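Contact is not enough

October, 9:40 p.m.
Posted by Merja Pesonen

I have now read Pentti Kauppinen's paper in Nomus twice, and I think the argument in section 5 fails. The rest of the paper is sound, and the opening survey is the clearest I have seen on the topic.

The question is when some things make up a further thing. One old answer is contact: the parts form a whole when they touch. The usual objection is the handshake. Two people shake hands, and no new object with four legs comes into being. Most writers take this as final and move on to some stronger bond, such as being fastened, or being caught up in a single life.

Kauppinen wants to save contact by adding a condition. Some things make up a whole, he says, when they touch and when pushing any one of them moves all the others in a way that keeps their distances fixed. He calls this the rigid push test. The handshake is supposed to fail it, as elbows bend.

There are two problems. The first is that the test is too strict. A length of rope fails it, and so does a cat. Kauppinen sees this and says that ropes and cats are wholes in a derived sense, built up from small rigid pieces. But the small pieces then need to be joined to one another by something other than the test, and whatever joins them is doing the work that the paper set out to explain. I could find no reply to this in the text or in the notes.

The second problem is that the test is also too loose. Take 900 bricks stacked dry on a flat cart. Push the cart gently and every brick keeps its place. Push it hard and they slide. Is there a whole in the first case and none in the second? Kauppinen says the push must be "of ordinary strength" - but ordinary for whom? If the answer depends on the pusher, then what exists depends on the pusher too, and he rules that out on the first page.

He could go relative and accept it. The view would then be that there is a stack for a weak pusher and no stack for a strong one. Some people at the Kallio reading group were drawn to this. I am not. A weak pusher and a strong pusher can stand next to the same cart, and they do not seem to disagree about what is on it.

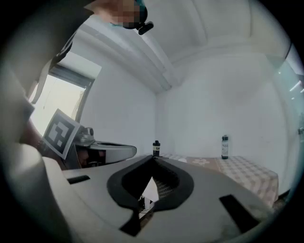
Gray plastic, black rubber pads.

A better repair might be to drop the push and talk about forces inside the object. The parts form a whole when each is held in place by the others and by nothing outside the group. Mortared bricks pass, and dry bricks held down by weight do not, as the weight depends on the earth. I suspect this is too strict in its own way, given that a dry stone wall would also be ruled out. I have about 9 pages of notes on dry stone walls and do not yet know what to say about them.

Kauppinen's book on the same topic is due from Flindus. I will wait for the chapter on parts before writing more.

Related posts
- Are holes made of anything?
- Notes on vague edges
- Prurnness as a test case for made-up properties
- Reading group: the statue and the clay, again

This site uses cookies to remember your settings. By reading on, you accept their use.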